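Fingers first: a home builder on teaching a gripper to tidy the table

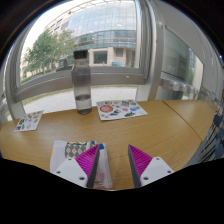 Starting at the wrong end

Most people who set out to build a robot begin with the arm, and the woman I have come to Otwood to meet thinks that is why so many of them stop. She has been building hers for the best part of two years, partly in her own kitchen and partly at the shared workshop here, and for most of that time there has been no arm at all. There have been fingers, a handle to hold them by, and a great many ordinary objects to pick up.

"I wanted something to clear the table after my grandchildren have been," she says, pouring tea for us both. "Bottles, paper bags, sticker sheets, all of it. And I thought, well, the arm is a thing you can buy or copy from somebody, but if the hand is no good then you've only got an expensive way of knocking things over."

She asked me not to use her name, as she would like to go on being known in the town for her marmalade. The project does have one, though. It is called Pultavari, a word her grandson made up when he was small and which has since been used for two cats and a boat.

The present fingers are white plastic with ribbed magenta pads, and I ask about the colour, expecting something technical. She laughs. "It was the reel that was on the printer! Somebody had left it behind, it was soft enough, and I've grown fond of it. I did try a sensible grey and I kept losing sight of the pads against everything else."

The trouble with stickers

A bottle, she tells me, is a generous thing to practise on. It stands up, it has a waist or a cap you can get hold of, and it forgives you if you come in a little crooked. An empty or nearly empty one is harder than a full one – it skates away at the first touch – and she spent most of February on that alone, closing the fingers more and more slowly until the bottle stayed put.

Paper bags are a different business. "You have to decide whether you mind crushing it," she says. "I mind. There might be a bun in it."

But it is the flat things that have nearly finished her off. A sheet of stickers lies on the wood with no edge to speak of, and two fingers coming down from above can only push it about. Her answer, for the moment, is to slide the sheet to the side of the table until a bit of it hangs over, and then pinch that. It works when the sheet is stiff. When it isn't, it droops, and she goes back to the start and tries again, usually with the radio on.

She keeps a tally in a school exercise book. The last time she set herself 100 goes with mixed objects, 74 ended with the thing in the box where it belonged. The whole book, when she added it up for me, came to 1,839 attempts, and she seemed rather startled by that herself.

Borrowed ideas and a stiff hinge

She is quick to say how much she owes to others at the workshop. The linkage that keeps the two fingers square to one another came from a set of drawings known there as the Snorradóttir hinge, which has been passed round for years on increasingly grubby paper. Hers is the third copy she has made. The first was too loose, and the second was so tight that it squeaked, and she could only use it when the neighbours were out.

The small motor that will do the squeezing is a Clerkomia, bought second-hand with one lead missing. It is in a biscuit tin on the dresser, waiting for a bracket, and for now she closes the fingers herself. She doesn't mind. "You learn such a lot through your own hand. You feel it start to slip before you see it, and then you know what you've got to ask the motor to notice."

And the arm? She has the timber set aside for a stand, and a cousin with a lathe, and she would like to get going once the evenings are lighter. First, though, she wants to make a thinner fingertip, something like a fingernail, to get under those stickers. She has already cut one out of a margarine lid, and she fetched it from the drawer to show me while the kettle went on again.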